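Read the Umurora launch post twice this morning. The claim is that you show their arm a household chore by hand 3 times and it "has the idea." I have questions. Thread.

First, what does "show" mean? In the video a woman holds the gripper and walks it through wiping a counter. Fine. That's kinesthetic teaching and it has been around forever. The counter has one sponge on it.

Further down the page the same arm is being driven by remote, with a headset and two hand controllers. The text never says which demos came from which method. Those are very different kinds of data and I'd like to know what I'm looking at.

I've done the remote part. We had a Boser rig at my last job and I logged 200 demonstrations of putting things in a bin. By the end I had a style, and the policy learned my style. It paused where I paused. It paused when there was no reason to pause.

Kazue Higuchi used the same rig after me and her demos were cleaner. Mixed together, our data did worse than hers alone. I didn't enjoy that meeting.

So now everyone wants hands. Skip the robot, film a person's own two hands from head height, train on that. Stomlow says 1000 clips per task. Rolland says 2000. Neither says what counts as a task.

Sorting out a first-aid tray, from up top:
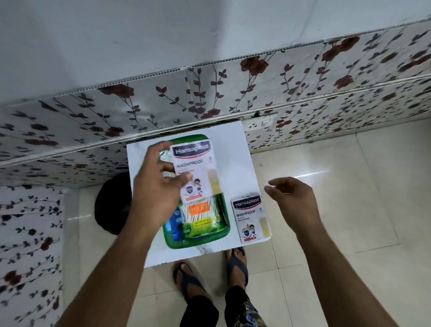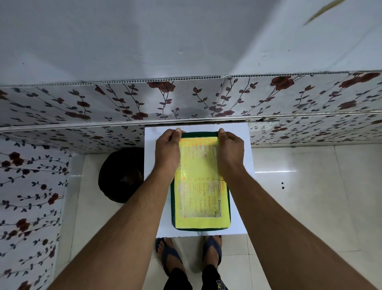
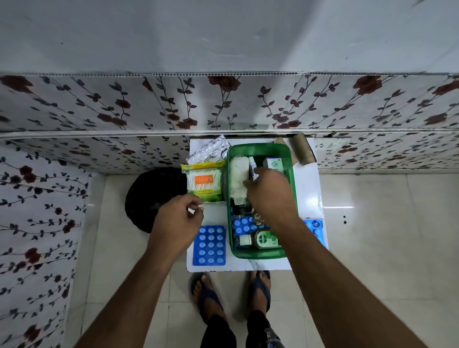
My problem is with what a gripper is supposed to take from a human hand. Fingers do a lot of small work that a two-finger claw has no version of, and mapping one onto the other is where most of these projects get vague. Look at the last picture: the left hand has a small white item pinched down by the cotton swab packet while the right is in the tray holding something slim and white. Which hand is the task? If you have two arms, maybe both. If you have one arm, somebody has to decide, and that decision goes in a spreadsheet none of us will see.

Same with the plastic-covered yellow sheet in the second one. Two hands on the top edge, glare across the middle. Try that by remote control. I'd bet on a lot of dropped paper, and a depth camera that hates every second of it.

To be fair to the hands people, that is a real mess of shapes. Foil, blister strips, a bottle, a box of bandages. I'd take that over another sponge on another counter. Guiding an arm by hand through all of it would take all afternoon and you'd be in the way of the camera the whole time.

But variety in the clips isn't the same as a robot that can do it. I want the step after. Same tray, different floor, somebody else's stuff in it, no retries edited out.

Someone in my replies says Umurora already handles this with "a few corrections" from a remote operator. OK — how many is a few? If a person takes over every time the arm gets to a blister strip, then a person is tidying the tray, slowly, through a headset.

I'd also like the operator's hours listed next to the success rate. I've asked two companies for that number. One sent me a brochure.

What would change my mind: publish the demos, say which were hand-guided and which were remote, and let an outsider pick the objects. I'll bring my own bathroom drawer.

Muting this for the night. If you work at Stomlow and want to tell me what a task is, my DMs are open.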